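Rear Cargo Access and Load Height in Compact Hatchbacks
Project report, Vehicle Packaging and Ergonomics
Deisy Cuervo and Brayan Apaza

1. Purpose

The project compares the cargo areas of two compact hatchbacks, the Vostari Nomach and the Tindall Skisell. Both are sold as five-door cars with front-wheel drive, and both brochures quote luggage volume as the main measure of usefulness. Volume by itself says little about how hard it is to get a heavy object into the car. We looked at lift-over height, the width of the opening, and the step between the bumper sill and the load floor.

2. Method

Each car was parked on level concrete with the tires at the pressure given on the door placard. Fuel was filled to the first click of the pump. Heights were taken from the ground to the top of the sill trim at the centerline, with a steel tape and a square. The opening was measured at sill level and again at the latch striker.

Measurements were taken first with the cargo area empty and then with a load of 100 kg in sandbags, placed directly behind the rear seatback. Every reading was repeated by the other author without sight of the first value. Where the two readings disagreed, both were discarded and the point was measured again.

3. Results

The Skisell has the lower sill. The difference is easy to feel when lifting a sandbag, and it comes mostly from the bumper design, in which the hatch extends down between the lamps. The Nomach keeps a full-depth bumper and the hatch ends above it. Its opening is narrower at the sill but wider at the height of the striker.

Under load both cars dropped at the rear, the Skisell by more. We attribute this to softer rear springs but did not measure spring rate. The loaded values should be read with care, as the dampers were not settled by rolling the car before each reading.

The step behind the sill favors the Nomach. Its floor panel can be set in the upper position, nearly flush with the trim. In the Skisell the floor is fixed, and an object has to be lifted back out over the sill.

4. Trim fit

Panel gaps around the hatch were checked with feeler gauges at the upper corners and beside the lamps. On the Nomach the left and right gaps matched within the resolution of the gauges. On the Skisell the right lower gap was wider than the left by about 2 mm. One car is not a sample, and it may have had a bumper repair before it reached us. 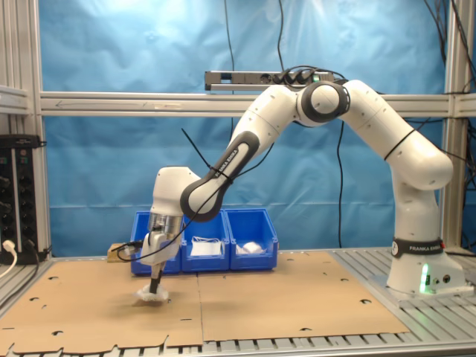

Photo: B. Apaza

5. Limits of the work

Only one car of each model was available, and trim levels differed. The Nomach had the larger wheel option, which may affect the sill height slightly. The sandbags were compact and do not represent a bulky item such as a stroller or a bicycle with the front wheel off. Closing effort at the hatch was planned but dropped when the spring scale failed its zero check in March.

6. Further work

The loaded test should be repeated with the suspension settled and with the weight placed over the sill as well as at the seatback. Hatch closing effort should be added, measured at the grab handle. The raw readings and the sketch of the measuring points are in Appendix A.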